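# How Do You Buy a Robot? (And Why Does It Take So Long?)

OK so say you want a robot. A real one, with arms. Not a toy. One that can help out around a house.

Where do you even start?? With a list. Boring, I know. But grown-ups who buy robots for a job start with a list EVERY time, and the list starts with one question: what's the chore?

Let's pick one. Clearing clothes off a bed and straightening the sheet. You've done that one. Maybe today. 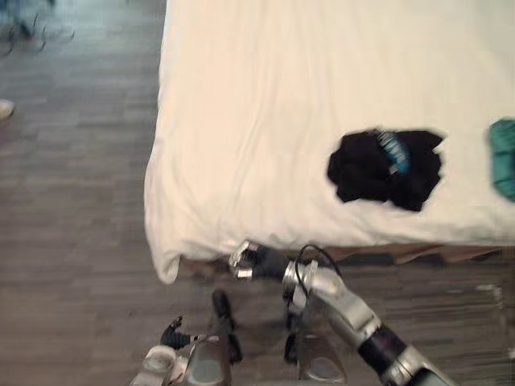

*Words by the Grukon Kids Desk - reading time 3 snacks*

Easy for you, right? Grab the clothes, done. For a robot, lots of tricky bits. Black clothes in a bundle don't have a handle. Where do you grab? And a sheet that hangs over the side is floppy, so it moves when you touch it. A robot arm has to get right up close to the bed without bumping it.

So on the list we write:

- arms long enough to reach the bed
- hands that can hold soft stuff
- can see whats in front of it
- fits in the room (people forget this one!!)

That's called a **spec**. Short for specification. Big word, just means "what it has to be able to do."

## Step one: measure the room

Get a tape measure. How wide is the door? How much space next to the bed? If the gap by the bed is 24 inches and the robot is 31 inches wide, no good. Doesn't matter how smart it is. Won't fit.

Look down too. Floors count. Wood, carpet, rugs with curly corners. Wheels that roll fine on wood might go slow on carpet. Write down every kind of floor you've got.

And cables! Charger cables, lamp cables. Anything a wheel could catch on. Put them on the list as well.

## Step two: pick the hands

Budget planners spend a lot of time on hands, because hands can cost a lot and there are so many kinds. Some are just two flat pinchers, like a clothespin. Cheap, tough, good for boxes. Some are suction cups. Good for flat shiny things, bad for socks. And some have fingers like yours. Well, kind of like yours.

More fingers = more joints. More joints = more little parts. More little parts = more money, and more things to fix later. See how that works? One choice on the list and the price jumps.
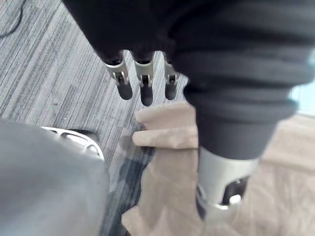
Spare parts are the piece of a budget that kids (and plenty of grown-ups) leave out. You buy the robot, hooray, money's gone, then a fingertip wears out. Oops. So you look at the hand and think about what rubs, bends or bumps. The rounded black fingertips, they touch everything, so plan for extras. The silver joints have a little pin or hinge in them - small, but if one breaks that finger might be stuck. Then there's the ribbed black covering, which bends every time the hand does. Write all three down. Ask the seller how much each one costs and how long it takes to get there in the mail.

Try it with your bike. What rubs? Tires, brakes. What bends? Cables. Same idea, you'd make a pretty good robot buyer.

## Step three: the money part

Let's play pretend shop. The town of Ploltilstead wants a helper robot for its guest house. They have a robot already picked out, the Prarix. They won't *buy* it yet. They'll rent it first, to see if they like it.

The rent is 2,072 dollars a month. They want it for 3 months.

2,072 + 2,072 + 2,072 = 6,216 dollars

Big number! But wait, not finished. What else costs money?

- delivery (robots are heavy, you can't carry one home on the bus)
- somebody to set it up
- lessons, so the people at the guest house know how to use it
- spare fingertips, see above
- electricity for charging
- a "just in case" pot

That last one is my favorite. It's money you don't plan to spend. If nothing goes wrong you still have it at the end. If somthing does go wrong, you're not stuck. Piggy banks are a just in case pot.

**Renting or buying?** Renting costs less to start, and you can give it back. Buying costs a lot on the first day, but then it's yours. If you only need it for a little while, rent. If you'll use it for years, buying might be cheaper in the end. You have to do the math both ways.

## Step four: try before you sign

Never ever buy from the picture on the box. Ask for a test. And not in a shiny showroom with nothing in it! In a real room, with real furniture and the real floor.

What to check in a test:

- Can the hand get down low, near the floor?
- Does it have space to turn between the furniture?
- What happens near chair legs and table legs?
- Is it loud? Like, blender loud?
- How do you stop it? Where's the stop button and can everybody reach it?

Do the stop button FIRST. Before anything else. Make the seller show you, then you show the seller.

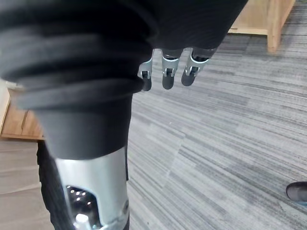

*Close to the carpet: fingers pointing down, wooden furniture nearby.*

Then do the test again. Once is not enough, it could be luck. Ask for it five times, ten times. Write down each try, yes or no. If a robot gets 9 out of 10, good. If it gets 2 out of 10, maybe save your money and wait for a better one - or just keep making your own bed for now, sorry.

## Step five: make a calendar

Stuff takes longer than you think. If the guest house wants its robot working by February, it can't order it the last week of January. You count backward. Lessons before that. Set-up before lessons. Delivery before set-up. Ordering before delivery. And the test way back before all of it.

Draw it as a line on paper with February at the end. Fill it in from right to left. Feels weird, works great for birthday parties too.

## Your turn

Pick a chore in your house. Any chore. Call your robot the Nishimura or whatever you like. Then write:

1. The chore
2. Three things the robot has to be able to do
3. What kind of hands (pinchers, suction cups, fingers?)
4. Which rooms it goes in and what the floors are
5. Which parts you'd buy spares of
6. Rent or buy, and why

Draw it if you want. Label the hands!

**Words we used**

**Spec** - what a thing has to be able to do
**Budget** - a plan for your money
**Joint** - the part that bends
**Spare** - an extra one for later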